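The Shared Fruit Plate: What a Table of Students Will Eat if It Is Put in Front of Them
Project report, Household and Food Studies, second semester
Submitted 21st February

1. Background

Our module asked for a small study of "food as an object in a room." Most groups picked coffee, which gave them an excuse to drink it. We picked fruit, having noticed that fruit in a shared room gets admired for days and then thrown away. The question was whether the way fruit is laid out on a plate changes which pieces go first.

The budget was 845 in course credit, of which 218 went on fruit and a painful share of the rest on a delivery fee from Emar. The water chestnuts came from the Appiah stall, where they were cheaper and considerably muddier.

2. Setup

We used one table, one pink cloth printed with deer, and two white plates, an oval one and a round one. The cloth was the subject of a longer debate than the research question. A plain one would have been more scientific. The deer one was already in the cupboard.

On the oval plate we mixed things up on purpose: plums beside pepino melons, water chestnuts next to something glossy, small tomatoes filling the gaps. Overflow went straight onto the cloth, which we wrote up in the plan as "informal placement."

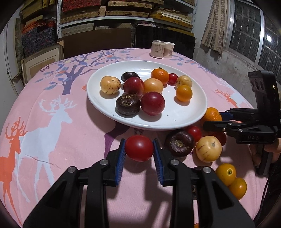

Figure 1. Mixed layout on the oval plate, with further fruit placed directly on the cloth.

The tomatoes caused trouble from the start. Two group members held that a tomato is a fruit only in the way a tax form is literature. They were outvoted, and the tomatoes stayed in.

3. Method

Thirteen classmates agreed to sit at the table during the week and take whatever they liked. They were told the study was about seating comfort. We logged the first piece each person took and left the second piece to their conscience.

For the round plate we followed the grouping advice in the Lernum handbook, which says to keep like with like. Plums went with plums and mandarins mostly with mandarins, until the plate ran out of edge and we started filling the middle.
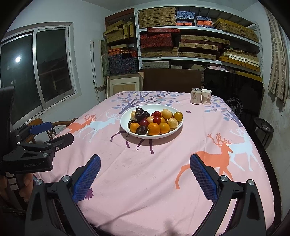 Grouping made the plate look more like something a person had meant to do. It also made it obvious when a piece was gone, and we think this put people off. Several reached for a mandarin, looked at the neat row, and took one from the end.

4. Findings

Mandarins went first on both layouts. They come with their own packaging and need no knife, so we claim no great discovery. Plums were second on the grouped plate and third on the mixed one, where the small tomatoes overtook them, to the quiet despair of the two members mentioned above.

The pepino melons were picked up, turned over, discussed and put back. Three people asked if they were eggplants. The water chestnuts were not chosen as a first piece by anyone in either layout. One was used as a paperweight.

Fruit lying on the cloth did better than we had predicted. Our guess is that a piece outside the plate feels like fair game – it has already left the display.

5. Limitations

The sample was small and hungry. The plates differed in shape as well as in layout, a point our supervisor raised with some force, and the fruit on them differed too. The room at Plorkholm is also used for other things, so some classmates had eaten before they reached us.

6. Next steps

We would like to repeat the study in May with identical plates, the same fruit on each and a bowl for the peel. The plain cloth has been requested. The remaining water chestnuts are in the fridge, second shelf, and may be taken without signing the sheet.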